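Skundar Textile Handling Project
Progress report to the Pastton Fund
January 14, 2021

Upkeep of the hand-held gripper pair at the bed station

This report covers setup and maintenance of the two hand-held grippers since our last report in June. The towel folding results are reported separately.

The pair was in service for most of the period and logged 2,246 towel handling runs. We lost 3 working days to one fault, a loose finger hinge on the left unit. The hinge screw had backed out far enough to let the fingers close unevenly. It was tightened and treated with thread locker, and the same was done on the right unit. The hinge and the finger end screws are now checked before each session.

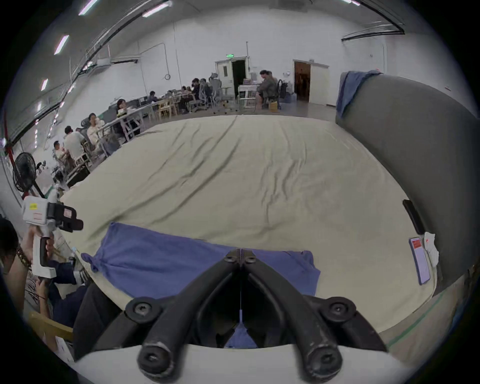
Both units are inspected every 200 runs. The operator opens and closes the jaws through full travel, feels for play at the hinge, wipes the camera lens and looks over the finger surfaces for lint. Terry cloth sheds more than we planned for, and lint in the hinge was the main cause of slow closing in the first weeks. A soft brush clears it. We no longer use compressed air, which pushed the lint farther in.

Finger wear has been lower than budgeted. Serrano, our parts supplier, rates a set of fingers for up to 2,000 runs. We changed both sets once and have one spare set on the shelf. The order for the second half of the year can be cut by one set.

Calibration is done at the bed. The operator holds both units over the mattress, waits for the status lights, and brings the jaws together over the towel. If the recorded positions do not agree, the procedure is repeated before any runs are saved. Results go into the Ikow log with the unit's label number.

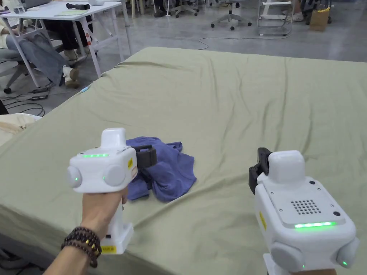
Both grippers held over the towel, status lights green.

Open items:
Right unit handle has slight play where it joins the body. Replacement part requested from Serrano.
Written inspection sheet needs a line for the hinge screw.
Storage case for the spare fingers not yet purchased. Cost is within the current supplies line.

No change to the maintenance budget is requested for the next period.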